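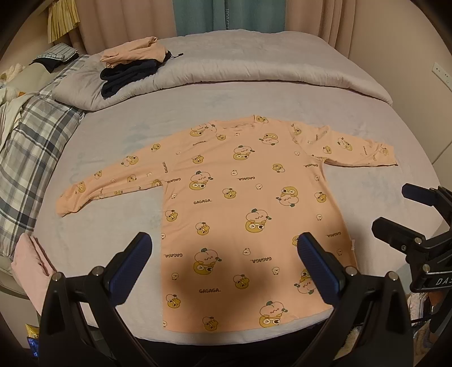

Why would a folding robot start yanking on sleeves? Its left hand had learned to move a little later than its right.

I spent a week in April with the folding team at Skovach, and I'd gone in hoping to write about neat stacks of laundry. Instead I got the fault! The arm they call Brudo had folded happily for days, and then one morning it grabbed a cuff, pulled with one hand, and only afterwards thought to let go with the other. Viola Marras hit the stop button before the seam gave (she's fast, I barely saw it).

Everybody blamed the motors first, so Nazareno Fontana swapped one out and they tried again. Same tug. Then they blamed the fabric, which I thought was a bit unfair on the fabric.
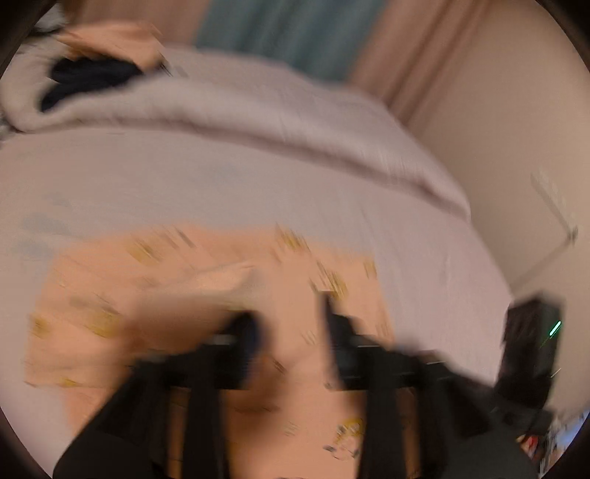 So it was back to the training recordings, all 1,516 of them, made by people working with hand-held grippers. Viola lined up the left and right tracks and found 89 where the clocks had drifted apart by over 200 milliseconds. You'd never notice that watching it at normal speed - I tried, twice, with coffee. But Brudo had picked it up as if it were good technique.

The fix was dull, and I mean that kindly. They pulled the bad recordings, retrained, and added a clock check before every session. What bothered Viola more was the safety side. The force limit had been set for stiff boxes, so a hard pull on a thin sleeve never came close to tripping it. There's a separate limit for cloth now, and Nazareno is still arguing for a lower one. 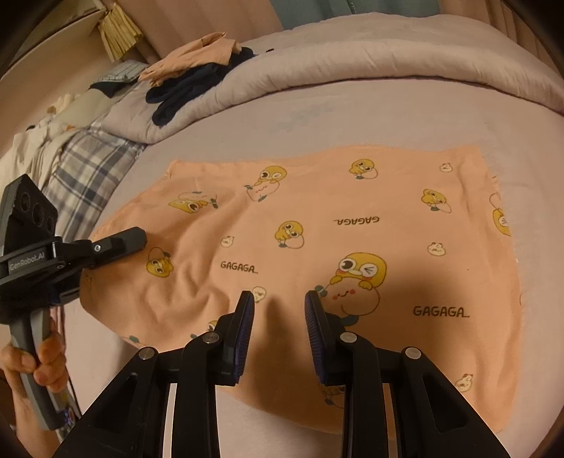 Two grippers at work on a duck-print cloth.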